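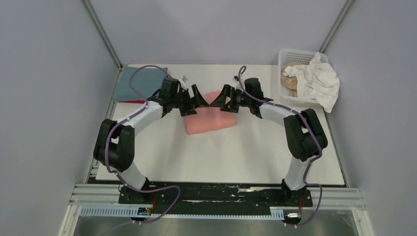

Kitchen Towels and Cleaning Cloths: Keeping Them Decent

Posted 08/10/2023 in Household Tips

Most kitchens own two kinds of cloth: the nice ones that hang on the oven door for visitors, and the ones that do the work and smell like a pond. These tips are for the second kind.

Stop using fabric softener

It leaves a coating on the fibers, and a coated towel pushes water across a plate with great enthusiasm and picks up very little of it. If yours already behave this way, run them through a hot wash with half the usual detergent and a cup of white vinegar in the rinse. Two rounds may be needed for towels with a long history. Keep vinegar well away from any load that has bleach in it.

The sour smell

A cloth wadded up behind the faucet will go sour overnight. Spread it flat over the edge of the sink or hang it from a hook. I put up a Dondlow rail inside the cabinet door last September, which holds five cloths if you don't mind them touching, and the pond has mostly receded.

For a cloth that is already beyond polite company, soak it in hot water with a scoop of washing soda for an hour, then wash as usual. Check the label first if it's anything other than cotton or linen.

Grease

Dish soap, straight on the spot, worked in with your thumb. Leave it ten minutes. Don't put the thing in the dryer until the mark is gone, or you will own that mark for life. I have a Pereyra linen towel with a butter stain in the shape of Florida.

Folding, for people who hate folding

Fold in thirds lengthwise, then in half, then in half again. Stand the bundles on edge in the drawer like file folders so you can pull one out without wrecking the rest.
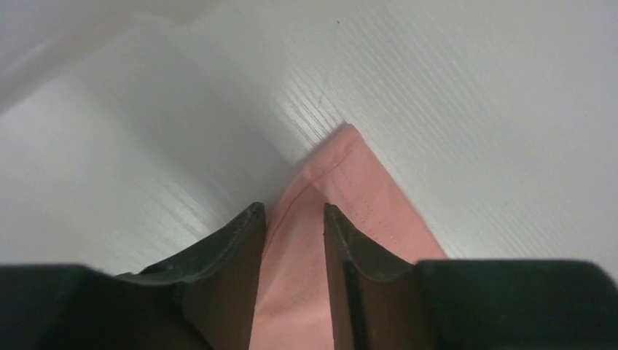 If a cloth refuses to line up, it has probably shrunk more one way than the other, and no amount of tugging will bring it back. Match two corners, let the others do what they like, and put the messy side at the bottom of the drawer. Hems that have curled can be pressed while damp. I do this once a year and feel superior until lunch.

Color coding

Pick one color for counters, another for floors, and tell everyone in the house. They will ignore you, but you'll at least know what you're looking at when you find the floor cloth in the dish rack.

When to give up

Holes you can put a finger through mean it's a rag. Cut it into squares with pinking shears and keep the squares in an old Cikent cookie tin under the sink for shoes, bike chains and whatever the cat did. Anything used with oil-based stain or linseed oil should be laid flat outdoors to dry before it goes anywhere near the trash, as a balled-up oily rag can catch fire by itself.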